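Home | Forum | Digital Downloads | Help | My Tickets

Print this page | E-mail this ticket

Ticket: Gaps between tracks on Javer live album, side two plays out of order
Status: Solved
Opened: 2 Jun 2023

First off, I love this store and I love this record, so please don't read this as me being cranky! I bought the download of the Javer live set from the Plistolard shows (the FLAC version) and I've got two problems with it. There's a little hiccup of silence between every track, and the second half plays in the wrong order on my player. If you know this band you know they never stop. The organ drone at the end of "Ferrand" is supposed to roll straight into the drums of the next song, and on mine it drops dead for a moment and then the drums come in like somebody kicked a door open.

My setup: a desktop computer running the Bromis player, an ordinary stereo amp, and a pair of old bookshelf speakers. Nothing fancy. I've got something like 2000 albums on the drive and this is the only one doing it, so I was pretty sure it was the files.

What I tried before writing to you:

Downloaded the whole thing again. Same gaps, same wrong order.

Played the MP3 version. The gaps got a tiny bit longer, and the order was still off.

Turned crossfade off in Bromis. I'd never turned it on, but it was set to one second, so who knows. The gaps changed (they went from a sort of smeary fade to a clean cut) but they didn't go away.

Copied it to my phone. The order was wrong there too, but the gaps were GONE. So that got me thinking there were two separate things going on here.

Update, same evening

Got your reply, thank you, that was fast! You asked for the track numbers as they show up in the tags. Side one is fine, one through six. Side two starts over at one again, and there's no disc number on any of it. So my player shuffles the two sides together, two track ones, then two track twos, and so on. I'd been hearing the opener and then the eleven-minute jam straight after, which is kind of a great way to hear it by accident, but it's not the album.

I fixed it by hand. I selected all the side two files, put a 2 in the disc number box, put a 1 on the side one files, and rescanned the library. Plays in order now, all 83 minutes of it. You may want to fix the files on your end for the next person, and maybe look at the studio album too, which a guy on the forum says has the same thing going on.

Second update

Okay, the gaps. You suggested looking at the buffer and the output mode. My buffer was at 60 milliseconds, so I bumped it up as far as it would go and there was no change at all. Then I switched the output from exclusive to shared, and the gaps disappeared. I switched it back to be sure and they came back. 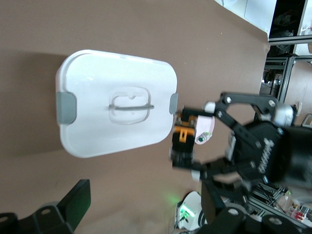
I'd rather keep exclusive mode, it sounds a hair better to me (or I've talked myself into it), so I kept poking around. What finally did it was a check box under Playback, then Advanced, called "Release device between tracks." Mine was ticked. I unticked it, restarted Bromis, went back to exclusive, and the organ went sailing right into those drums the way it should. I sat there and played that one changeover over and over with a big dumb grin on my face.

So why did only this album do it? My guess is that all my other records have gaps anyway and I never noticed. I put on a couple of mix sets afterward to check my memory and I think they'd been hiccuping for months – I just don't play them much.

One small thing left over. The last track fades out and there's a click right at the very end, after the crowd noise. It's on the FLAC and the MP3, on the computer and the phone. Is that on the master? If it is, fine, leave it be. I only want to know so I can quit checking my cables.

Last update

Thanks for asking the label about the click. Glad to hear it's on the tape. You can close this one, and please let me know if the vinyl does come back in September, I'll take a copy.

3 comments | 6 people found this helpful | Share (2)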